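Print this article | E-mail this article

3. The listening room, and what people did in it

I should say up front that I never wanted Kombo to be about sound quality. People hear "sound installation" and they start asking me which speakers I used (ordinary ones, secondhand, two of them buzz). What I was after was attention, and mostly the way it slides off a thing and comes back again. If you sit in a dark room with a voice reading a list of street names, you'll follow it for a while, then you'll think about dinner, and then one name will yank you back. That yank is the piece. Everything else is furniture!

So the setup was simple. A room with one bench, 19 speakers set into the walls at ear height for a seated person, and a recording of 500 street names from the town of Pasine, read by people who had lived on those streets. Every name was read once. The order was shuffled each morning before we opened, and I made a point of not knowing it myself, so that I could sit there like anybody else.

Bakari Mfinanga did the recordings with me, and he had a rule that I fought for weeks and now use in all my work. He wouldn't let a reader repeat a take. If somebody coughed or laughed, or got their own street wrong (one man did, and corrected himself with real annoyance), that was the take. I wanted clean voices. Bakari said clean voices were for train stations. When I played both kinds back in my kitchen I had to admit that I drifted off during the clean ones and stayed put for the messy ones, and I've been trying to work out why ever since.

My best guess goes like this. A smooth voice gives you the name and nothing to hold it with. A cough gives you a person, and once there's a person in the room you feel a bit rude for thinking about dinner. I know that isn't science, and I'm not going to dress it up as science. I did ask visitors to write down, on their way out, any names they remembered, and I got 75 cards back. Most had two or three names on them. A lot of them had something else too, a note like "the lady who sighed" or "the one with the dog," and those notes were what I kept going back to.

Fumiko Onishi read an early draft of this section and thought I was being too easy on myself. Her point was that the bench did half the work. It was narrow and hard, and she argued that a slightly uncomfortable body stays awake and listens. She may be right. When the piece traveled to Skurkley we had soft chairs, because that's what the building had, and the cards that came back from there were shorter. But the building was also next to a busy road, so who knows.

The other thing that changed at Skurkley was touch. People in soft chairs let their hands hang, and their hands found the wall, and then they found the speakers. I hadn't planned for that at all. On the Sunday I watched a whole family sit with their palms flat on the grilles, hardly talking, feeling the names go by. I've come to think the hand pays attention in its own way, slower than the ear and a lot less easily bored, and that's where the next piece, Gekis, starts.
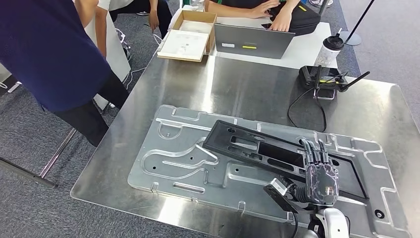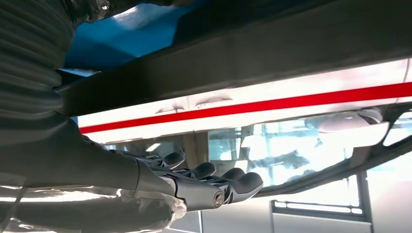 Figure 3. Robotic hands with curled fingers.

4. From ear to palm

Gekis drops the voices altogether and keeps only the vibration. There are 100 names this time, and you get them through a rail that you hold while you walk. I'm still fighting with the rail.

Print this article | E-mail this article

Comments

marlow_t: I went to Kombo twice and remembered completely different streets each time. The second time I got the man who corrects himself and I laughed out loud, sorry to whoever was next to me.

Jenny P.: I'm with Fumiko on the bench. My back remembers it better than I do.

quietcorner: Will the Gekis rail be at a height that works from a wheelchair? The speakers at Kombo were just right for me and I'd love to try the new one.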